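Filed under: Home & Interiors Research / Working Papers
11 min read

4. What people did with the samples once they got them home

Section 3 was the tidy part of this paper, and I'm afraid the tidiness ends there. The showroom interviews gave me clean answers to clean questions. Then the samples went out the door in their canvas bags, into hatchbacks and utes and one very full pram, and everything got a lot more interesting.

A quick recap for anyone who has skipped the methods (I would have). Each of the 202 households was in the middle of choosing a new kitchen floor, had been through one of the Plimby showrooms in or near Rurnari, and took home a bag with a few boards or tiles of their own choosing. I asked them to keep a diary until they placed an order or gave up. The diary was a cheap exercise book with a pen tied to it. I'd wanted an app, and Yufang Xiao talked me out of it over a very long lunch, for which I'm still grateful. People draw in exercise books. They tape receipts into them. One came back with a flattened teabag stuck to the page under the heading "colour we want".

4.1 The sample moves

I had pictured the sample being put on the kitchen floor and looked at. Some people did exactly this, and their diaries are short and a bit dull. Far more often the thing travelled. It went to the back door to be compared with the deck. It went to the laundry, to a mother-in-law's, to work in a tote bag, and out onto the lawn at midday, where I'd have said no kitchen floor has any business being judged. Several households stood it upright against a kickboard and left it there for days, so that what they were judging was a floor turned into a wall.

Standing it up matters more than I first thought. A matte board lying flat in the afternoon picks up the window. Propped against a cupboard it doesn't, and it reads as darker and a bit warmer. I tried this at home with the Laxdal oak, the smoked one, and I'd have sworn somebody had swapped the board. The households who propped their samples wrote the word "dark" again and again, and a fair few went back to the showroom asking for the next shade up. Some of them then laid the lighter board flat and found it washed out. You can watch the whole loop happen in the diaries, usually with crossings-out.

Ľudovít Holub, who read all of the diaries as second coder and has much neater handwriting than I do, proposed that we code position as well as place: flat, propped, held, or stacked with others. I grumbled about recoding. He was right, and the position codes ended up doing most of the work in this section.

4.2 Who gets a say

In the showroom, the person talking to the adviser was nearly always the person who later signed the order, so it's easy to come away thinking that one person decides. At home it's a crowd! The diaries are full of other people's opinions, some asked for, plenty not. Neighbours. The bloke who came about the dishwasher. Teenagers, who were mostly reported as saying "whatever" and then, a few pages later, as having very firm views on grout.

What I found most useful was the timing. Opinions that arrived early tended to be written down and then ignored. An opinion that came late, when the diarist had more or less settled, could knock the whole thing over. One woman had chosen a pale terrazzo-look vinyl and was, in her words, "done, thank God", when her sister walked in and said it looked like a swimming pool change room. That was the end of the vinyl. She ordered cork in the end and wrote that she had always liked cork, though it's nowhere in the diary before the sister.

I don't read this as people being easily led. My feeling (and Yufang disagrees with me here, so take it as a feeling) is that by late in the process the diarist has stopped seeing the sample. It's been on the floor so long it's just another thing to step over. Somebody else's remark makes it visible again, and it gets a proper look for the first time in a week.

4.3 Cupboards first, floor second

We asked advisers to note what else was on the go, and most of these floors were part of a bigger job. The usual order of work in the trade is to settle the cabinetry, then the benchtop, then the splashback, and pick the floor to suit. The diarists mostly went along with that. The trouble is that a small square of floor gets compared with whatever's nearest, and what's nearest is the old kitchen, due to be ripped out. People know this perfectly well. They wrote it down, often in capitals. They still matched to the old doors.

The households who coped best had something of the new kitchen in the house already, even if it was only a door front leaning in the hallway or an offcut of benchtop. Where the floor sample sat beside the new door front, changes of mind were fewer and the diaries ended sooner. I'd love to claim more than this, but the households with a spare door front were also further along with their builders, so I can't separate the two with the data I have. Somebody with a bigger budget should.

Plans and on-screen designs helped less than the advisers expected. A good number of households had been given a Clulusska file with their new layout in it, and a few diarists adored it and printed every page. For floors, though, most used it to check widths. One man worked out that he'd be left with a strip of 700 mm between the island and the pantry, drew it on the old lino in chalk, and lived with the chalk for a fortnight to see whether he'd bump into it. He did. The island got narrower and the floor question started again from scratch, with the boards now running the other way.
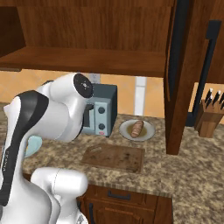
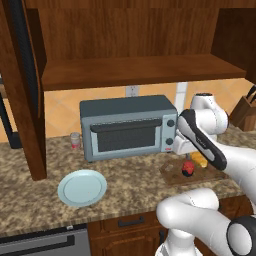

Figure 3. Kitchen countertop beneath a wooden upper cabinet. Computer renders, two views.

4.4 Deciding, or just stopping

I'd assumed going in that a diary would end with a decision. Quite a few end with a deadline. The floor layer had a gap, or the baby was due, or the showroom rang to say the bag was wanted back, and the entry for that day is a single line with the name of a product in it. When I rang those households afterwards they described the choice as a considered one, and gave me reasons that sounded fine and matched very little of what they'd written at the time.

There's an awkward lesson in there for me as well as for the shops. In Section 3 I relied on people explaining their choices after the fact. Having read the diaries, I'd now treat those explanations as a kind of polite summary. They aren't wrong, exactly, just much smoother than the thing they summarise. I've left Section 3 as it stands and would ask readers to hold the two side by side.

The practical suggestion I'd make to showrooms is a small one. Lend bigger pieces, lend them for longer, and put a note in the bag saying to lay the sample flat next to something from the new kitchen. Plimby has been trying the note in one branch since March, and I'll report on it when there's something to report. As for the bag itself, everybody loved the bag. We got 2 of them back with the samples still inside and never unpacked, and I would give a lot to have diaries for those.

Section 5 takes up cost, which I've been avoiding.

Comments

gumtree_gail
The sister bit made me laugh out loud. Mine said "hospital" about our grey planks and I've never been able to unsee it. We'd already paid the deposit too.

R. Petherick
I lay floors for a living and the propping thing is dead right. I tell every customer to put it down flat and walk past it with the shopping. Would like to know if you split timber from vinyl in the position codes, as the sheen is very different.

tess in the hills
Did anyone's dog sleep on the sample? Ours claimed the Laxdal straight away and we more or less took that as a vote.

marcusb
Looking forward to the cost section. We spent more on the underlay than we did on the first car.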